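Lutley open day: an afternoon among the slabs

I'd been meaning to visit the Lutley stone yard for years, and in November I finally got there. What a place! The main shed holds 3,000 slabs, stacked on edge like records in a shop, and you're allowed to wander the aisles as long as you keep your hard hat on.

Aldo Lombardi took our group round. He's cut stone for 40 years and still gets excited about a good vein (he made us all stop for a green one from the back row, and he was right to).

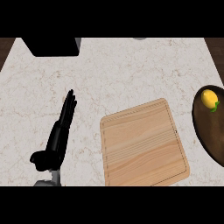
After the cutting hall we had coffee and a go at hand polishing with Ataahua Brunton, who runs the finishing shop. You start coarse and work up through the grits, and my little square took almost an hour. I loved every minute of it and my arms ached all the way home.

Bring sturdy shoes, and get there before 10 if you want a spot on the saw tour. The offcut bins are by the gate.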